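Home News Events Supplies Press Contact

Rokilus Opens Its Back Shelves to the Neighborhood With a New Program for Leftover Office Supplies

Sunday, September 29, 2024

Quartey – Rokilus, the supply exchange that has been passing along good used desks, shelves and filing cabinets for longer than most of its customers can remember, is very pleased to announce the start of Stimine, a new program for all the small things that get left behind when an office moves, shrinks or simply changes its mind about what color folders it likes. Starting this week, anybody in Quartey can bring in staples, paper clips, index cards, rubber bands, tape, envelopes and the like, and anybody who can use them can come and take them home free of charge.

The idea grew out of a problem that will be familiar to anyone who has ever emptied out a desk. Big furniture finds a new home fairly easily. A solid desk will be spoken for before it is off the truck, and even a filing cabinet with a stubborn bottom drawer has its admirers. The contents of the drawers are another story. For years they came to us along with the furniture, and for years they were tipped into whatever container was standing closest, with every intention of going through it all on a slow afternoon. Slow afternoons being what they are, the containers filled up.

In January we finally gave the job the time it deserved. We cleared a long wall in the back, put up shelving, and began emptying the bins one at a time and sorting what came out. By the end of the summer the tally stood at 2,754 items. Of those, 2,474 were in good enough shape to go straight onto the shelves, and the rest went to paper recycling, to scrap metal or into our own desk drawers, where a half-used roll of tape is always welcome.

"I thought I would be bored by the second bin, and I was having a lovely time," said Stefaniia Prokopenko, who leads the Stimine program at Rokilus and did a great deal of the sorting herself. "You open a box of envelopes and it takes you right back to your first job. And then somebody comes by and says they have been looking for exactly that size, and off it goes, and you feel you've done a good day's work before lunch!"

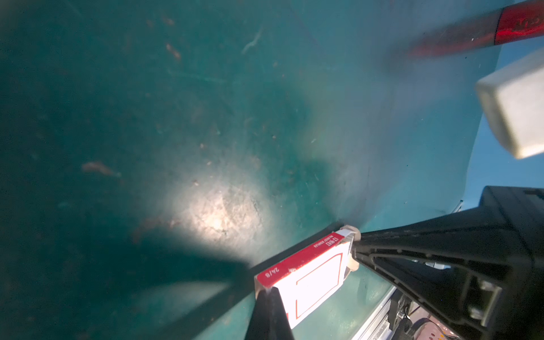 Staples turned out to need more thought than anything else we handled. Most people know that a stapler can jam, but fewer know that a good many jams come down to the wrong size of staple, and that the numbers printed on the box are there to help. The first number generally has to do with the thickness of the wire and the second with the length of the leg, so a box marked 24/6 and a box marked 23/8 are meant for different kinds of work. The 24/6 size suits many everyday desk staplers, while the 23 sizes are usually made for the heavier machines that go through thicker stacks of paper. If you are hoping to find staples on our shelves, please have a look at the underside or the inside of your stapler before you come, or better yet, just bring the stapler with you. We keep scrap paper at the front table and you are welcome to try things out.

Boxes are kept whole wherever that is possible. A faded or scuffed box is no trouble at all to us, so long as the size can still be read and the contents have stayed clean. Loose strips of staples are a harder case, and we ask that donors put them in an envelope with the size written on the front. The same goes for pen refills, label sheets and the little metal tabs for hanging folders, all of which are perfectly useful to the right person and a complete mystery to everyone else.

The shelves are arranged by what people come in asking for. Fasteners of every kind are at the left, then paper and cards, then writing things, then a section we have been calling "desk odds" until a better name comes along. (Suggestions are welcome and there is a jar for them.) Each visitor may take what they can reasonably use in a season. Teachers, clubs and small groups who need larger amounts are asked to let us know ahead of time so that we can set things aside, and so that the next person through the door does not find a bare shelf.

Stimine has been made possible in part by Brunasar, the shelving maker just across the road, which supplied the uprights and boards at cost and sent two people over to help us get everything level. We are grateful to them, and also to the 646 households and offices in Quartey that have given furniture or supplies to Rokilus over the past year. A few of them will probably recognize their own hole punches.

Donations for Stimine can be left at the side entrance during regular opening hours. We can take unopened or partly used packs of staples, clips, pins, cards, envelopes, folders, notebooks with blank pages remaining, rulers, scissors and working staplers. We are not able to take ink cartridges, batteries, glue that has been opened or anything with personal information still on it – please check those folders carefully before you bring them, and check the pockets too. Larger loads should be arranged in advance, and we are glad to lend out empty bins for the purpose if you promise to bring them back.

An open afternoon is planned for later in the fall, with coffee, a table for testing pens, and a chance to see how the sorting is done. Visitors who would like to try their hand at a bin of their own will be given a chair, a tray and as much help as they want. The date will be posted at the front door and on our Events page.

About Rokilus

Rokilus collects, repairs and passes along used office furniture and supplies in Quartey. Furniture is sold at modest prices that cover the running of the building, and everything on the Stimine shelves is free.

Press contact: Stefaniia Prokopenko, Stimine program, Rokilus

14 shares 2 comments

Get our news by email. Sign up for the Rokilus newsletter and unsubscribe whenever you like.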